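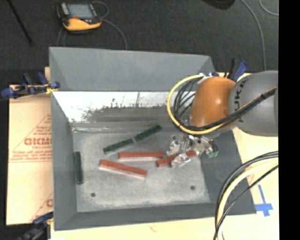 Laut Ida müssen wir mit den Demos viel früher an die Ränder der Kiste, die Mitte könne der Arm doch längst. Sie hat recht, das sehe ich in den Kurven auch — also haben wir den Plan umgeworfen.

März 2024, Werkstattbuch Ondelum, Griff in die Kiste

Stand heute: 908 Demos drin, Ziel bleibt 1.000. Wir sind so nah dran! Führen per Hand haben wir nur noch für die Anfahrt genommen, alles unterhalb der Kistenkante läuft jetzt über Fernsteuerung. Beim Handführen drückt man den Arm unbewusst immer ein bisschen mit nach unten, und genau das lernt er dann mit.

Die Aufgabe ist dieselbe wie im Oktober: Stäbe, rot und grün, kreuz und quer in der grauen Kiste, einen greifen, herausheben, ablegen. Klingt banal, macht aber riesig Spaß, sobald man den Dreh mit dem Handgelenk heraus hat. Erst drehen, dann absenken, nie beides zugleich. Ovidiu kann das inzwischen fast blind, ich brauche pro Griff noch gut doppelt so lange.

Schwierig bleiben:
Stab dicht an der Wand. Der Finger muss dazwischen, und die Wand ist schräg. Leicht gekippt anfahren, nicht senkrecht.
Zwei Stäbe fast Stirn an Stirn. Mittig greifen, sonst schiebt man den Nachbarn mit.

Neuer Durchlauf mit Flallow nach dem Mittag: 20 Versuche, 2 daneben, beide an der Wand. Das ist so viel besser als letztes Mal, ich hab laut gejubelt (Entschuldigung an das Büro nebenan).

Noch offen:
— Zögerliche Demos aussortieren oder drinlassen? Ovidiu ist für drinlassen, ich bin unsicher.
— Zwingen an der Kiste vor jeder Serie nachziehen.
— Datensatz nach Billunport hochladen, Ordnername wie gehabt.
— Ida macht die nächsten Wandgriffe, ich bediene dann die Aufnahme.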